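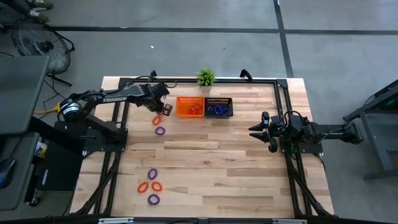
Agnes Lindsay asked, on reading the draft of this report, whether the programme was now collecting examples faster than it could check them. The answer at the close of the period is no, although for part of September it was yes, and the section on review below has been written with her question in mind.

# Progress report to the Pomare Fund

**Project:** Clunska — learning two-armed sorting from demonstration
**Host:** Merkcombe Laboratory, with the Morville workshop as partner
**Prepared by:** Ruaridh Innes
**Date:** January 1, 2026

## 1. Position at the end of the period

The project has 929 accepted demonstrations of the ring-sorting task. Each is a complete recording in which an operator guides the arms through the work, placing orange rings in the orange basket and purple rings in the dark one. A further 36 recordings were rejected at review and are held separately. They have not been deleted, for reasons given in section 3.

The Fund will recall that the original proposal placed this task second, after the folding of cloth. The order was reversed with the Fund's agreement. Sorting by colour gives a clear result that a reviewer can judge quickly, and the rings themselves are soft and lie flat, so that the gripper must come down close to the wood to take hold of one. This has proved a fair test of the operators as well as of the equipment.

Spending remains within the agreed budget for staff and equipment. The travel line is underspent, as one planned visit to Morville was replaced by a call.

## 2. Collection

Collection is led by Lucimara Queiroz. Operators work in short sessions and change over before tiredness begins to show in the recordings. At the start of each demonstration the loose rings are scattered by hand on the tabletop, and the operator is asked not to tidy them. Early recordings suffered from a habit of laying the rings out in rows, which made the task easier for the person but gave the learning system very little variety to work from. The written instructions now cover this point.

The baskets stay side by side towards the far edge of the table. It had been suggested that they should be moved between sessions. We decided to keep them still for this first set, and to vary only the positions of the rings and the number already in the baskets at the start. A second set, with the baskets moved, is planned for the coming period.

Both arms are available to the operator throughout. In practice most operators prefer to finish with one arm before bringing the other across, and they leave the idle arm folded back near its base. We have accepted this as a natural way of working. It does mean that the set contains fewer examples of both arms moving together than the proposal foresaw, and Vsevolod Shevchuk has asked that the next round of sessions include some in which the operator is told to use both. We agree with him.

## 3. Review and labelling

Every recording is watched in full before it is accepted. The reviewer notes whether each ring reached the correct basket, whether any ring was dropped and picked up again, and whether the operator paused for long enough to affect the timing.

In September the number of sessions rose sharply and review fell behind. Recordings were being stored without a decision, and operators did not hear about faults in their technique until well after they had repeated them. Buppha Suwannarat took over the review rota and introduced a simple rule: no new session begins until the previous one by the same operator has been watched. The rate of collection fell as a result, and the backlog was cleared before the end of the period.

The question of what to do with imperfect recordings took some time to settle. A dropped ring that is then recovered is now treated as acceptable, and marked as such. The system will need to meet such cases, and the recovery itself is useful material. Recordings are rejected where a ring is placed in the wrong basket and left there, where the operator touches the rings by hand after the start, or where part of the recording is missing. The rejected recordings are kept so that the Morville team can use them to test whether faults of this kind might be found automatically.

## 4. First training results

Training has been limited to small trials, intended to check that the recordings can be used as they stand. The most recent trial used the full accepted set. The trained system was then run 19 times on fresh layouts and cleared the table in 2 of them. In most of the others it began well and then hesitated over a ring lying against another — a layout that is thinly represented in the accepted set.

We do not regard these results as a measure of success or failure at this stage. They have, however, told us which layouts to ask for next, and the session plan has been changed accordingly. The trial will be repeated with the same fresh layouts once the additional demonstrations are ready.

## 5. Difficulties

- **Gripper wear.** The fingers lose some of their hold after long use, and operators begin to make up for it by pressing harder. Fingers are now checked at the start of each session.
- **Lighting.** Recordings made late in the day showed the purple rings darker than those made earlier. The blinds are now kept closed during collection.
- **Operator time.** Two trained operators left for other posts during the period. Their replacements have been trained, but recordings made during training are not counted in the total above.

## 6. Plan for the coming period

1. Collect demonstrations with rings touching or overlapping.
2. Begin the second set, with the baskets moved between sessions.
3. Hold sessions in which both arms must be used.
4. Pass the rejected recordings to Morville, with the reviewers' notes.
5. Repeat the training trial and report the outcome to the Fund.

We ask the Fund to approve the transfer of the unspent travel money to operator hours. Agnes Lindsay has the revised figures, and Ruaridh Innes will supply the session records on request.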